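From: Ka-ming Poon
To: Starncombe household list
Date: Mon 23 January
Subject: Re: [starncombe] Santa hats - wash or bin?

> We have the box of Santa hats back from the November fair and the carol
> evening after it, and they are grubby. Face paint on the white bands,
> and one has had something spilt on it. My instinct is to put the whole
> lot through at 40 with the tea towels and hope. Last time I tried that
> with a felt one the white came out pink. Is it worth the bother, or do
> we bin them and buy again? Also, does anyone have a basket that doesn't
> snag? The wicker one pulls threads out of everything.
>
> Chou

Chou,

Wash them, but not at 40 and not with the tea towels. Pink trim comes from loose red dye, and the amount of loose dye depends on the temperature, the time in the water and how long the thing is left lying damp afterwards. The last of these does most of the damage. I have had hats come out of the drum perfectly white and go pink on the worktop because they were folded and left overnight.

First, sort by fabric. Most cheap hats are one of two sorts: thin pressed felt or a brushed plush. The plush will stand a machine wash. The felt will not, or at least it comes out a different shape, and it should be sponged. If the label has gone, pull gently at the edge of the red. Felt has no weave and the fibres come away in a tuft. Plush has a knitted back which you can see if you turn the hat inside out.

Then test for dye. Wet a white cloth with cold water, press it on the inside seam of the red for a minute and look at it. A faint mark is normal and can be dealt with. A strong mark means that hat should be washed by hand in a sink, alone, cold, and lifted out as soon as it is clean.

For the plush ones my settings are:

- cold wash, shortest cycle
- liquid detergent, half the usual dose, no softener
- hats turned red side in, each in a net bag if you have them
- a colour-catching sheet in the drum
- spin on the lowest setting

No bleach on the trim, and that includes the oxygen sort unless you have tested it on the red as well. It creeps along the seam and leaves an orange line. Face paint is mostly grease, so rub a drop of washing-up liquid into the band with a fingertip before the hat goes in, leave it for 14 minutes or so of whatever else you are doing, and rinse.

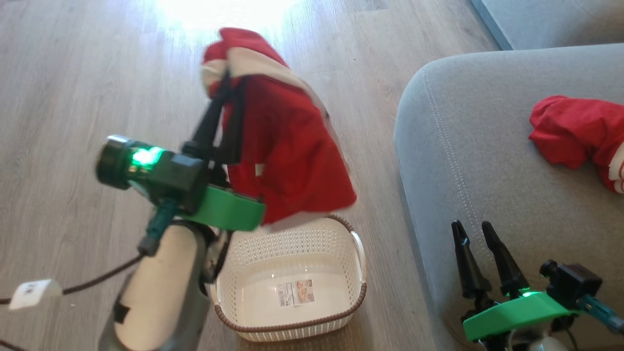 On baskets, I agree about wicker. It looks well enough but the ends of the canes break and stick inwards, and a long-haired trim finds every one of them. A rigid plastic basket with small holes in the walls is what you want for this. The holes let air through, there is nothing to catch on, and it can be rinsed under a tap if dye gets on it. A pale one is better than a dark one as you can see at once whether anything has run.

Check three things before buying:

1. Run a finger along the inside of the holes. Moulded plastic sometimes has a thin burr left on it, and that will snag as badly as cane. Fine sandpaper takes it off.
2. Look at the rim. It should be smooth all the way round, including under any handles, as that is where fabric gets dragged when you lift things out.
3. Peel off any product label stuck to the inside. A paper sticker with a barcode will go soft under damp washing and the glue transfers to whatever is on top of it. Warm water and a little cooking oil shifts the residue, then wash the oil off.

The third is easy to forget with a new basket, particularly when the label is on the bottom and the first load goes straight in over it. I did it with a set of pillowcases and the grey patch never came out of one of them.

Keep the basket for carrying only. Damp hats should not sit in it, holes or no holes. Take them straight to the line or the airer, and hang them by the point with the band downwards so that water drains away from the white. This is slightly wrong in theory, as water from the red passes down towards the trim, and if a hat failed the cloth test it should be hung the other way up with two pegs on the band. For the ones that passed, point upwards gives a better shape. Indoors, keep them off a radiator. The plush mats where it touches the metal.

I would also keep them off upholstery until they are dry all the way through. The band takes much longer than the red and can feel dry on the surface while the lining is still wet. Pale sofa fabric picks up red very readily.

When the trim is dry, brush it with a soft clothes brush, against the lie first and then with it. That brings back most of the fluff. Plukavico used to do a small rubber brush which was better for this than bristle, but I have not seen one in the shops for a while. The Dramoteck net bags I bought at the same time have had their zips go, so I would not recommend those.

For storage, a lidded box with the hats laid flat and white tissue between each. Do not stuff them one inside another. The red of one then sits against the white of the next until next winter, and any damp in the cupboard will move the dye across.

As for binning, I would put aside only those where the seam between the red and the band has opened or the pressed felt has gone thin at the crown. The one with the spill may be fine. Do you know what it was? If it was mulled wine, soak it in cold water before anything else and leave it out of the machine until the stain has gone.

I have 2 spare net bags with working zips if you want them.

Ka-ming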